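About Ustness

Ustness makes and refinishes tabletops for workshops, school labs and small offices. The business was started by Denise Fothergill, who still signs off every finish schedule, and it runs from Unit 2083 on the Takex estate.

What we make

Tops are supplied blank or fitted to a customer's existing frame. Standard thickness is 2 inches. Boards are brought inside, stacked on spacers and left to settle before cutting. Our Dollex range is sold in fixed lengths; the Cortés range is cut to drawing, with a maximum order of 100 tops per batch. Both use the same sanding sequence and the same edge profile unless the order states otherwise.

Refinishing is quoted separately. Send the overall dimensions, the existing finish if known, and a note of any burns or deep scratches. 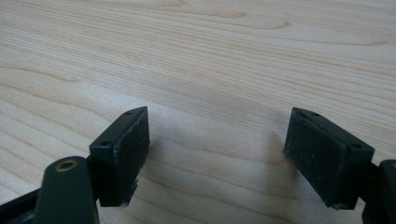 Finish is chosen by how the top will be used and how much glare the room can tolerate. We recommend a low sheen for pale wood — it reflects some light and still leaves long, wavy grain easy to read, down to the change between the cream bands and the darker tan streaks. High gloss is available on request and adds to the lead time.

The shop is closed on Sunday and for the second half of August.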